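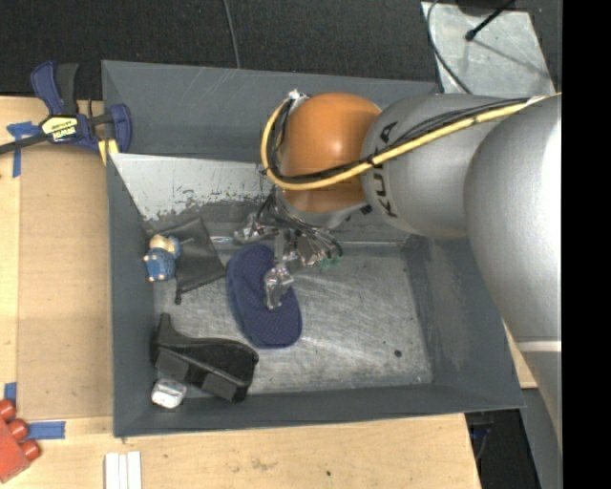

February 3, 2019

Sourdough again. I know, I know, I said I was going to write up the rye first, but the rye is still sulking in the fridge and I'd like to get the hydration stuff down before I forget which jar was which (I've already forgotten once, see the blue tape on the table).

So, background for whoever picks this notebook up next. We have two starters going now. One is the old Climstead one, fed on the white flour we always used, and the other is the one I split off in August and moved over to the Dirklow whole wheat. They smell completely different at this point. Climstead is yogurt and green apple. Dirklow is more like wet hay with a bit of nail polish if I leave it too long, which I do, often. Same jars, same shelf, same water.

Today's dough: 400 g flour, all from the new Bisura bag, 20 percent starter, salt as usual. I made two batches, one with each starter, and mixed both by hand because I wanted to feel the difference. And wow, there is one! The Climstead dough came together fast and felt silky after the second fold. The Dirklow one stayed sticky and kind of slack the whole way. I gave it an extra fold and it tightened up a little, then relaxed again like it hadn't heard me.

My guess is the whole wheat starter is more acidic by the time I use it and that's chewing on the gluten. The other guess is that I'm feeding it too late. Those might be the same guess. Next time I'm going to use it younger, before the top flattens out, and see if the slackness goes away. If somebody has pH strips left over from the pickle project, please put them in the drawer with the lames and I'll love you forever.

Bulk was longer than planned. The room was cold this morning and I didn't turn the proofing box on until after the first fold - dumb, because now I can't compare today to the January bakes at all. Write down the temperature BEFORE you start. I'm saying this to myself mostly.

Shaping: Climstead held a nice tight ball, went seam side up in the basket, no drama. Dirklow stuck to the bench, then to the scraper, then to me. I ended up using far more rice flour than I wanted and it still left a patch of itself behind in the basket when I turned it out.

Bake: both in the Jacobs pot, lid on for the first part, lid off until they looked done. I did them one after the other, so the Dirklow loaf got extra time in the fridge while it waited. Keep that in mind when reading the next bit.

Climstead loaf: good spring, one clean ear, crust a bit thin for my taste. Crumb is even and sort of boring. Mild. Makes excellent toast.

Dirklow loaf: flatter, spread sideways, score mostly closed up on itself. But the flavor! So much better. Nutty, properly sour at the back, and the crust went dark and blistery, probably from the extra fridge time. I had three slices standing up with butter and then remembered I was supposed to be weighing it. So the cooled weight for that one is a no go, sorry.

What I want is the second flavor in the first loaf's body. Ideas, in no special order:

Use both starters, half and half. Feels like cheating, might be great.
Drop the water a bit for the Dirklow dough and leave everything else alone.
Feed it twice the day before.
Leave the Climstead loaf in the fridge overnight too, so at least the comparison is fair.

I'll probably do the last one first since it's the least work - and it should have been done that way today.

Other things. The small scale drifts, it read 163 g for the empty mixing bowl and then something else when I put the same bowl back. I switched to the big scale for the flour but the salt was on the small one, so the salt numbers today are soft. New batteries are on the list. The lid on the Jacobs pot has a loose knob, tighten it before you pick it up hot. We're low on parchment.

Rye tomorrow if it's woken up. If it still hasn't moved I'm making crackers out of it.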